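How People Find Their Way Into Banking: A Report on Careers at Biscombe Savings

By Nosipho Tshabalala and Jacobus Motaung
Business and Community, spring term

When our teacher, Ms. Van der Merwe, asked us to choose a local employer and find out how people came to work there, most of our class went for the hospital or the school district. We went for the bank on the corner, mostly because Jacobus had opened his first savings account there and still had the little passbook they gave him. It was a good choice, and we had a much nicer time than we expected to have in a bank.

Biscombe Savings has 136 employees across its branches and its main office on Amholm Street. We sent all of them a short survey in March, through the personnel office, and 30 people filled it in. We would have liked more, but Precious Jacobs, the personnel manager, told us that was a better response than she gets for the holiday party.

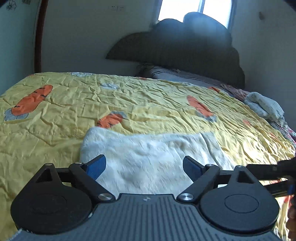

The first question was simply, "Did you plan to work in a bank?" Only nine people said yes. The others came from all over the place — restaurants, a shoe store, the Army, a dental office, and one person who had taught middle school band for years and still plays trombone on Sunday mornings at church. Several wrote that they took a teller job for one summer and then stayed on, and we noticed how many of them mentioned a particular manager who talked them into it.

We also sat down with Siyabonga Visser, who runs the small business lending team, and he was very generous with his time (we had asked for a short chat and stayed until they were locking the doors). He started out in the mail room at Notier, a loan company that Biscombe later bought, and he took night classes in accounting while his children were small.

"I read every form that came through my hands," he told us. "I was slow with the mail, but I learned how a loan works."

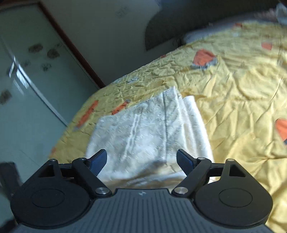 Folded white cloth between the open blue fingertips of a hand-held gripper.

His team made 371 loans last year, many of them to people starting their very first business. He keeps a shelf of things his customers have made, and he took each one down to show us, including a jar of pickled beets he says he is saving.

Our second question asked what skill helped people most at work. We had guessed math, and we were wrong! The most common answer was listening, followed by being careful with details. Math came fourth, after patience. One teller wrote a whole extra page about patience, which we have put in the appendix with her permission.

If we did this project again, we would visit the Nyitrai branch as well, where a lot of the newer staff are trained, and we would ask people how long they had been at the bank, a question we forgot to put on the form. We would like to thank Ms. Jacobs, Mr. Visser, and everyone who answered our survey. Jacobus has applied for a summer job at the front counter and should hear back before finals.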